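Getting blinds to behave in a sunny room

If your home office is anything like mine, the afternoon light comes straight across the desk and you can't read a thing after lunch. Before you go shopping for curtains, spend a little time with the blinds you already have — they can do more than most of us ask of them.

Dust first, slats closed, top to bottom, with an old cotton sock over your hand. Then turn them over and do the other side. I give mine 2 passes in November, when the heat comes on.
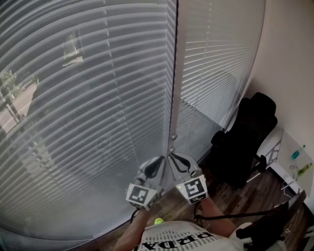

Homier Olstead

With two panels side by side, set each one on its own. Keep the one nearest the desk shut tighter and let the bigger one stay partly open, so you still get a bit of tree to look at. Turn the wand slowly, and if it sticks, stop and check the cord for a tangle.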